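Pondby Packing Room: Questions We Keep Getting About the Arms
Last updated 9 May 2025

Florêncio Nogueira runs the packing room. Rostislav Dvořáček looks after the arms. They wrote these answers together and disagreed on fewer of them than expected.

Am I losing my job?
No. The 10 people who were packing gift baskets in October are on the payroll now, and the plan for this year has the same number in it. We know a company would say that. The staffing plan is pinned up next to the vending machine, where it gets more readers than it ever did on the shared drive.

Then what do the arms do all day?
They handle baskets. Picking up, setting down, turning, moving from one side of the table to the other. If you have done a full shift of that in the holiday season, your wrists can explain why we started there. Choosing what goes in, arranging it, tying the bow and catching the cracked jam jar are still done by people.

Are they faster than we are?
Not even close. Ramalho, the firm that installed them, used the phrase "steady throughput," and steady is fair. Speed was never the selling point. They also don't take lunch, although Rostislav stops them at noon anyway so he can have his.

Why baskets? Wouldn't boxes be easier?
Much easier. Boxes are flat and behave themselves. We sell baskets.
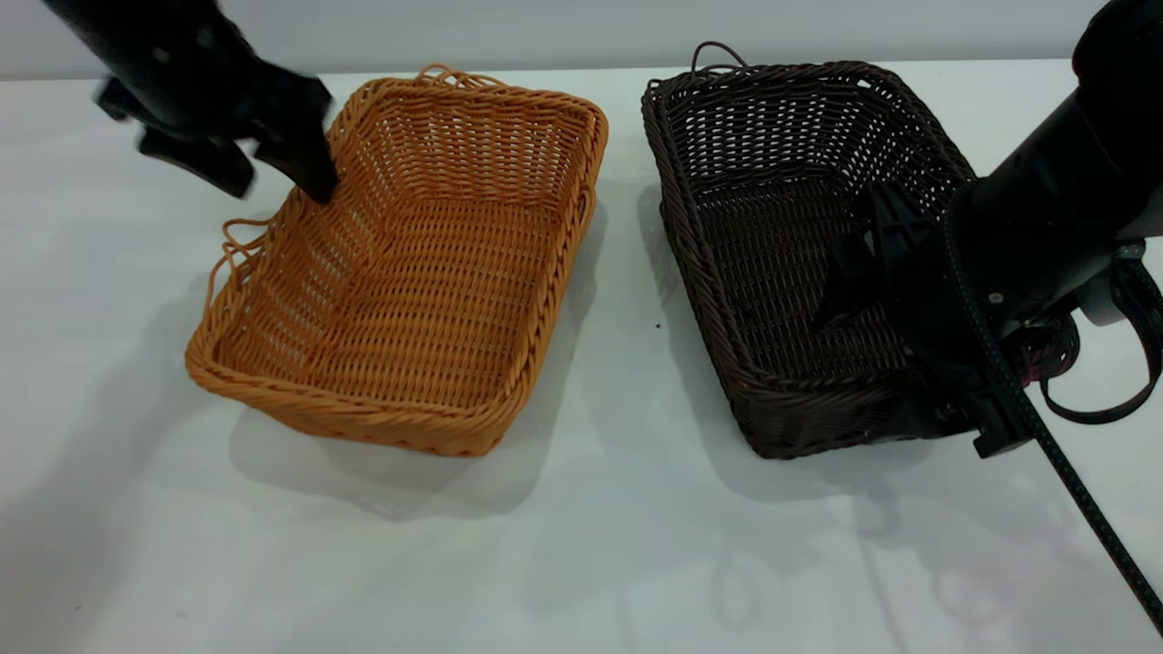
A woven rim gives a gripper very little that is straight, and handles stick up wherever the weaver felt like putting them. A grip that suits one basket may be wrong for the next one in the same order. A lot of the early weeks went into corners and rims, and if you heard muttering from that end of the building, that was the subject.

What are Levon and Wanis?
The left arm and the right arm. The names came out of a suggestion box, and you should see the ones we turned down. Maintenance requests must use the names, as "the one that's being weird" has caused confusion.

Do I have to learn to program?
No. You have to learn to start a run, pause it, clear a fault and restart. Training takes 2 sessions, both paid, both during your normal shift. If you want to go further, Rostislav will teach you to set new grip positions, and that comes with a higher pay grade. Three people have asked so far — one of them swore last fall that she'd never touch the thing.

What happens when one drops a basket?
It stops, a message comes up on the screen, and somebody walks over and picks up the basket. Log it. Please don't write "butterfingers" in the cause field. There are 434 entries in the log and a good share of them say exactly that, so sorting them has been slow.

Can I reach in and straighten something while they're moving?
No. Pause first, wait for both arms to stop, then reach. This answer has no funny part.

Is the system recording how fast I work?
It records what the arms do: runs, pauses, faults. It doesn't record who pressed pause or how long you stood there afterward. Florêncio asked for that in writing before he would sign for delivery, and a copy is in the binder by the time clock.

My job got more boring. Who do I complain to?
Florêncio. He means it. Watching a machine move baskets can be duller than moving them yourself, and we underestimated that badly. Shifts at the arm table are now capped at 2 hours, after which you swap with someone on ribbons or quality check. If that's still too long, tell him.

Can we go back to the old way for a rush order?
Yes, and we do. The long bench stays where it is. When a customer calls at four wanting everything by five, you'll find most of us standing at it, including the two who wrote this page.

I have a question that isn't on this list.
Leave a note in the suggestion box. The naming contest is closed.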